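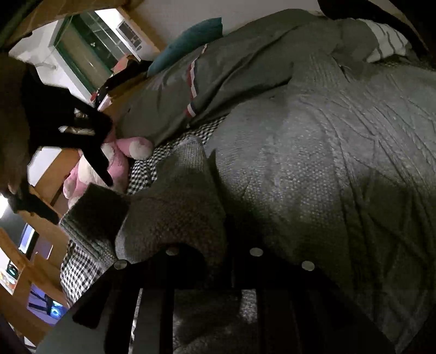
Songwriting and Band Craft
Session 6 notes: taking over somebody else's part
Tutor: Sointu Juntunen

Welcome back! Today is my favourite session of the whole course, so forgive me if I talk too fast. We're looking at what happens when a band changes its line-up and the new player has to learn songs that were built around another pair of hands. Most of you will be that new player at some point, and quite a few of you will be in the band that's doing the welcoming.

Our main listening is Flokasmont, who began as a four-piece with Pentti Manninen on guitar and Aarne Hirvonen on bass. Pentti left after the first record and Fredy Usuga came in on keyboards. Yes, keyboards! They lost a guitarist and didn't look for another one, and every song in the set had to be thought through again.

Before you listen

Play "Sandier" in the early version, then the later one, straight after each other. Don't take notes the first time through. On the second listen, write down where the guitar riff has gone. (Hint: the bass has half of it.)

1. The part and the job

A part is the notes. A job is what the notes do for the song. In the early "Sandier" the guitar plays a muted figure in quavers all the way through the verse, on one string, at 100 beats per minute. Those are the notes. The job is keeping the verse moving while the drums stay sparse.

Fredy tried the muted figure on an electric piano first and it sounded fussy, because the attack of each note is so much clearer than a palm-muted string. What ended up on the recording is a held chord with a slow tremolo, and the quavers went to the hi-hat. Same job, shared between two people. I love this so much. Listen for how the vocal suddenly has more room around it in the second verse.

2. Keys, capos and other leftovers

Guitarists leave fingerprints. A song in E or A is often in that key for the open strings, and once the open strings have gone you're free to ask whether it suits the singer. Flokasmont moved "Vuorinen" down a tone, from E to D, and the chorus melody went from a shout to something you could really sing along with.

Things to check in an inherited song:
- Is the key there for the voice or for an instrument?
- Do any chords leave out the third? Power chords do, and a keyboard player has to decide whether to fill it in.
- Who counts in, and who cues the ending?
- Is there a gap that was only there so someone could change a pedal or retune?

The last one always gets a laugh, but the two empty bars before the bridge of "Vuorinen" were exactly that! They kept them in the end. Have a listen and see whether you'd have done the same.

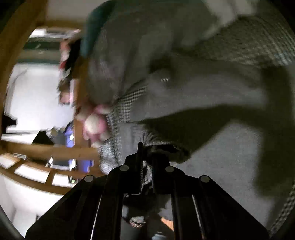 Grey tweed jacket with small metallic buttons or studs.

3. Learning a set quickly

Jarmo Juntunen (my brother, so I'm biased) has stepped into more bands than anyone I know, and his method is worth stealing. He listens to the whole set away from the instrument and draws a map of each song on one sheet of paper: sections along the top, bar numbers underneath, the root notes only. Stops and hits get a big cross. Fills, voicings and solos don't go on the map at all. If he knows where the song is going he can play something simple and right at the first rehearsal, and the detail comes later.

His map for "Makeck", the long closing piece, runs to 239 bars and still fits on one side of A4. I'll pass it round.

Common trouble at this stage:
Learning from the record when the band plays it differently live. Ask for a rehearsal recording, even a rough one from a phone.
Copying every fill. The others will stop listening to you and start comparing.
Staying quiet about a passage you can't hear properly. Ask! Drummers in particular are usually delighted to explain.

4. Class exercise

In your groups, take one song you already play and swap one instrument for another. Guitar to keys is the obvious one, but bass to cello, or drums to handclaps, gives wonderful results. Write one sentence for each section saying what the missing part was doing. Then share that work out among whoever is left.

Keep it under four minutes, and keep the tune recognisable.

For next time

Make a one-page map of "Makeck" without looking at Jarmo's. Bring a pencil and a spare pair of headphones if you've got them. We'll start with the middle section, where the bass and the left hand of the piano keep treading on each other, and try out some ways to pull them apart.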